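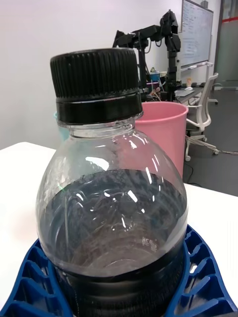
Werkstattbuch Papierrestaurierung
Eintrag August, begonnen 8.15 Uhr
Bearbeitung: N. Toprak
Vorgang: Bestand Brirndale, Geschäftsbücher, Band 12 und Band 13

Fortsetzung der Klebstoffversuche aus dem letzten Eintrag. Ziel ist die Festlegung einer Rezeptur für die Rissschließung und für die Ergänzung der Fehlstellen am unteren Schnitt. Die Bücher sind als Leihgabe vorgesehen. Der Leihvertrag liegt der Registratur vor, ein Abgabetermin ist der Werkstatt bislang nicht mitgeteilt worden.

Zustand Band 12
Halbleder, Rücken am Kopf eingerissen, Vorderdeckel lose. Papier maschinell gefertigt, im Falz deutlich abgebaut. Blattkanten brüchig, Verluste vor allem an den unteren Ecken. Eintragungen überwiegend in Eisengallustinte, Überschriften mit einem roten Farbmittel. Das rote Farbmittel blutet im Tropfentest mit entmineralisiertem Wasser deutlich aus, in Ethanol dagegen nicht. Die Tinte zeigt an stark beschriebenen Stellen auf der Rückseite bräunliche Höfe. Durchbrüche wurden bei der Durchsicht nicht festgestellt. Der Test mit Bathophenanthrolin fiel positiv aus, es sind also freie Eisen(II)-Ionen vorhanden. Ein wässriger Klebstoff darf über der Schrift nur mit sehr geringem Feuchteeintrag verwendet werden.

Zustand Band 13
Gleicher Einband, Heftung stabil. Wasserrand im oberen Drittel, der sich durch den gesamten Buchblock zieht. Papier dort weich und saugfähig, Leimung offensichtlich verloren gegangen. Im hinteren Teil frühere Reparaturen mit Selbstklebeband, Träger vergilbt, Klebmasse in das Papier eingewandert. Dieser Befund wird gesondert bearbeitet und ist nicht Gegenstand dieses Eintrags.

Versuchsreihe
Verglichen wurden Weizenstärkekleister, Methylcellulose 2 % in entmineralisiertem Wasser und eine Mischung aus beiden. Die Methylcellulose stammt aus dem Gebinde Poduval 3000, das bereits für die Kartenblätter verwendet wurde. Der Kleister wurde am Vortag gekocht, über Nacht abgedeckt gekühlt und am Morgen zweimal durch das Haarsieb gestrichen. Die erste Passage ergab noch Klümpchen, die zweite war einwandfrei.

Als Probematerial dienten unbeschriebene Abschnitte aus dem Makulaturvorrat, die in Stärke und Griff den Brirndale-Blättern nahekommen. Japanpapier: Kozo, dünn, gerissene Kante. Auftrag mit dem Flachpinsel auf Glasplatte, Abnahme des Streifens mit der Pinzette, Andrücken unter Polyestervlies, danach Löschkarton und Gewicht.

Kleister, sahnig verdünnt: Haftung sehr gut, Verbindung nach dem Trocknen flexibel. Leichter Glanz bei zu sattem Auftrag. An einer Probe leichte Wellung entlang der Klebung, vermutlich zu früh aus der Presse genommen.

Methylcellulose 2 %: Haftung für kleine Risse ausreichend, für die Falzverstärkung zu schwach. Der Streifen ließ sich beim Biegeversuch an der Kante anheben. Oberfläche matt, kein Verzug.

Mischung zu gleichen Teilen: Haftung gut, Verarbeitungszeit deutlich länger als bei reinem Kleister. Verzug gering. Diese Variante wird für die Fehlstellen am unteren Schnitt bevorzugt.

Für die beschriebenen Bereiche wurden zusätzlich vorbeschichtete Streifen hergestellt. Dazu wird die Mischung dünn auf Folie ausgestrichen, das Japanpapier aufgelegt und vollständig getrocknet. Die Reaktivierung erfolgte auf einem feuchten Schwammtuch mit Zwischenlage aus Löschkarton. Der Feuchteeintrag ist auf diese Weise gut zu steuern. Eine Kontrolle mit angefeuchtetem Indikatorpapier zeigte keine Wanderung von Eisenionen über den Rand des Streifens hinaus. 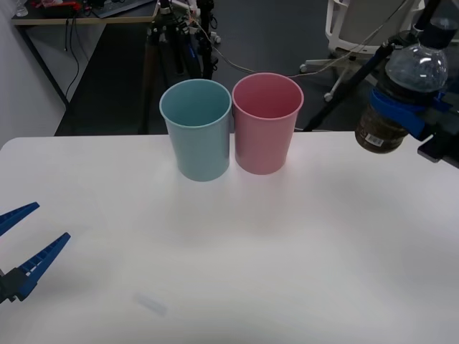

Kann die Mischung auch am Wasserrand von Band 13 eingesetzt werden?
Nach heutigem Stand nur in vorbeschichteter Form. Das ungeleimte Papier zieht den nassen Klebstoff sofort ein, und es bilden sich neue Ränder. Eine Nachleimung mit stark verdünnter Methylcellulose ist vorab an einem Randstück zu erproben.

Presse
Die Stockpresse Wedus läuft nach dem Fetten der Spindel wieder gleichmäßig. Die untere Pressplatte hat an der vorderen rechten Ecke eine kleine Delle, die sich bei dünnen Einzelblättern abzeichnen kann. Bis zum Austausch ist grundsätzlich eine Lage Graupappe unterzulegen. Das Ersatzteil wurde bei der Firma Likamen angefragt, eine Antwort steht aus.

Raumklima
Die relative Luftfeuchte lag am Morgen höher als gewünscht und ist bis zum Mittag gefallen. Trockenzeiten der ersten und der letzten Proben sind daher nur eingeschränkt vergleichbar. Bei der Wiederholung sollen alle Varianten gleichzeitig angesetzt werden.

Festlegungen
Risse im unbeschriebenen Rand: Kleister, sahnig verdünnt.
Fehlstellen am unteren Schnitt: Mischung, nass verarbeitet, Trocknung unter Gewicht bis zum nächsten Tag.
Risse in beschriebenen Bereichen: ausschließlich vorbeschichtete Streifen. Rote Überschriften werden bis auf Weiteres nicht überklebt.
Falzverstärkung: offen, siehe unten.

Offene Punkte
Entscheidung, ob der Vorderdeckel von Band 12 vor oder nach der Falzverstärkung angesetzt wird. Frau Toprak bevorzugt die Reihenfolge Falz, Deckel, Rücken.
Bestellung Polyestervlies, der Vorrat reicht nicht für beide Bände.
Fotodokumentation der Klebebandschäden vor Beginn der Abnahme.
Restlicher Kleister ist beschriftet im Kühlschrank abgestellt und nach der morgigen Verwendung zu entsorgen.

Eintrag beendet 16.40 Uhr. Proben verbleiben in der Presse.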